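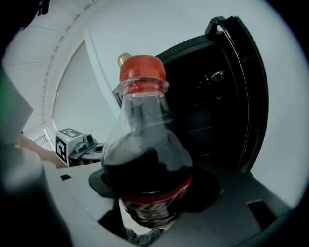

Bottle exercise, seen from the gripper. Marker box in the background.

Pinari Hand-Held Gripper, Classroom Set
Item no. 553
Supplied by Gallagher Cilten, school and club equipment

The Pinari is a two-finger gripper tool with its own camera, used by hand to record pick-and-place tasks. The recordings are the training material for the Plamine student arm (sold separately). The set is intended for robotics clubs, competition teams and upper-grade classes that share one arm between several groups.

Students work in pairs. One operates the gripper, the other resets the objects and keeps the log sheet. Everyday objects are used throughout - bottles, boxes, folded cloth - and the competition task list can be practiced without special parts.

In the set
Gripper tool with grey fingers
Wide-angle camera, fitted
Fiducial marker sheets, black on white, for mounting on a box
Charger and cable
Log sheets, pad of 50
Teacher's guide with graded exercises

Specifications
Operation: manual trigger, spring return
Recording: internal memory, up to 1000 short takes
Battery life: 2 hours of continuous recording
Export: USB, to the Plamine desktop software

Setup notes
Mount the markers flat. A curled sheet gives a poor position estimate, and the software will reject the take. Place the marker box where it stays in view during the approach. A hand or arm passing behind the work area is acceptable, but it should not cover a marker.

Clear bottles are listed in the guide as an advanced exercise. The upper part of the bottle shows the background through the plastic, and dark liquid changes the appearance of the lower part. Start with opaque objects and move to bottles when the team's logs are consistent.

Camera images are circular with dark corners. Do not crop them before import.

Maintenance
Wipe the fingers with a damp cloth after use with drinks containers. Check the finger screws monthly. Replacement fingers are ordered in pairs.

Classroom orders and loan sets: Saoirse Horgan
Technical questions and software licenses: Fiachra Brennan

Page updated 07/02/2018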